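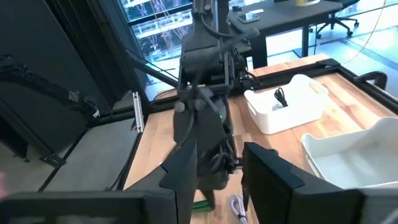 Do I need to know anything about robots to join the build? All you need is patience and two or three free evenings a month, and we'll teach you the rest at the table.

We're looking for four people to help us finish the cable sorter at the Nesberg shared workshop, starting in September. It began as Gemechu Lencho's home project, outgrew his spare room, and now lives with us: black arms over a wooden table, white bins, and more cable than any of us care to think about. The idea is simple enough — the arms pick up a cable, decide which bin it belongs in, and put it there — and getting them to do it well has been the most enjoyable headache I've had in years.

What you'd be doing depends a lot on what you like. Letay Negash would love company on the software side (she writes very readable code, and she'll happily explain it twice). Others might route wiring, try out new fingertip shapes, or sit with a mug of tea and work through our practice set of 298 cables, writing down which ones get dropped. That last job is more fun than it sounds, I promise!

We meet at 7 p.m. and usually wrap up by ten, though people do linger. There's no pay, but parts and supper are covered, and you'll get your own key. You should be over 18 and able to manage one flight of stairs.

To apply, send a few lines about yourself to Tsegereda Tekleab at the workshop desk, or leave a note in the Zoltitz box by the front door. Please don't fuss over a résumé — tell us about something you took apart, and whether it ever went back together.

Comments (3)

Baltasar Montoya
Is the 30 minute trial visit still a thing? I'd like to see the place first.

Tsegereda Tekleab
It is, Baltasar. Come by any build evening and ask for me.

Feven Sisay
Sent mine in. It was a toaster and it did not go back together.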